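Zullarora Home Forum > Furniture and Finishes > Oil or water-based poly on a light table?

saarela_side
Posted November 13, 2023
I have a pale wood table I use every day for meals and paperwork. The finish is getting thin in the middle and I want to redo the top before the holidays. My main goal is to keep the color. The last thing I refinished was a shelf with oil-based poly and it went yellow within a year.

I was thinking hardwax oil, but the guy at the paint counter pushed water-based poly. Table is in a room at 46 percent humidity if that matters. Photos of the top:

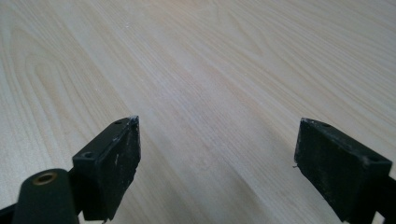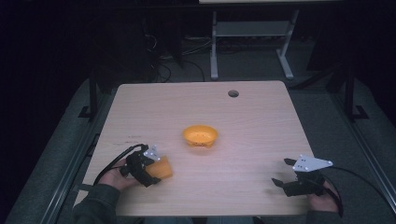 Urho Ahonen
Water-based poly, satin, three coats. It stays clear. Hardwax oil looks nice for the first few months and then you are wiping more on every time somebody leaves a wet glass on it. I did a desk with it and stripped it the second winter.

tamamville_tom
Disagree with Urho. Oil wears, but you can fix one spot without sanding the entire top. With poly, when it scratches through, you either live with it or start over. For a table that gets used for meals I would take the finish I can repair.

Get the kind with a little white pigment in it. The plain version will darken light wood a shade or two the moment it goes on, and you can't take that back.

Urho Ahonen
A little white pigment looks chalky if you put on too much. Ask me how I know.

saarela_side
What grit did you each stop at? The shelf I took to 320 and I think that was too fine.

Vilja Savolainen
Depends on the finish. For hardwax oil stop at 150, maybe 180. Any finer and the wood won't take enough oil and you get a weak surface. For water-based, go to 220, wipe with a damp cloth, let it dry overnight, and knock down the fuzz with 260 if you can find it or a worn piece of 220 if you can't. Then coat.

Before any of that, find out if the top is solid or veneer. Look at the edge and the underside. If the grain on top doesn't carry over the edge, treat it as veneer and leave the power sander in the closet.

tamamville_tom
Good point on veneer. I went through one at a corner with 80 grit and it took me all of ten seconds.

saarela_side
I looked underneath with a flashlight and I still can't tell. There is banding on the edge, so I'm guessing veneer.

Vilja Savolainen
Banding means veneer most of the time, but I have seen it on solid tops too. Check inside any hole that goes through the top. If you see layers or chips in there, you have your answer.

Urho Ahonen
If it's veneer I would not strip it at all. Clean it with mineral spirits, scuff by hand with 220, and put two coats of water-based over what is there. Test in a corner first. If it beads up or wrinkles, stop.

dkp_finishes
Nobody asked what the old finish is. If there is wax or furniture polish on it, nothing is going to stick. Somebody brought a sideboard into our shop in September with years of spray polish on it and we had fisheyes all over the first coat. Shellac under the poly fixed it. Use the dewaxed kind.

tamamville_tom
Shellac will warm the color up though, even the blond stuff. He said no yellow.

dkp_finishes
One thin coat of super blond on light wood, you won't see it from two feet away. I would take that over fisheyes.

saarela_side
I did use spray polish on it, the lemon one, for maybe a year. So clean twice, scuff, thin shellac, then water-based?

dkp_finishes
Yes. Change rags between cleanings, otherwise you're moving the silicone from one end to the other.

Urho Ahonen
And wait on the place mats. It feels dry in two hours but give it a couple of weeks before you leave anything sitting on it.

tamamville_tom
I still say oil, but with polish on it and veneer underneath I can see the argument. Post how the test corner comes out.

saarela_side
Will do. Picking up the shellac at Sumia on my way home.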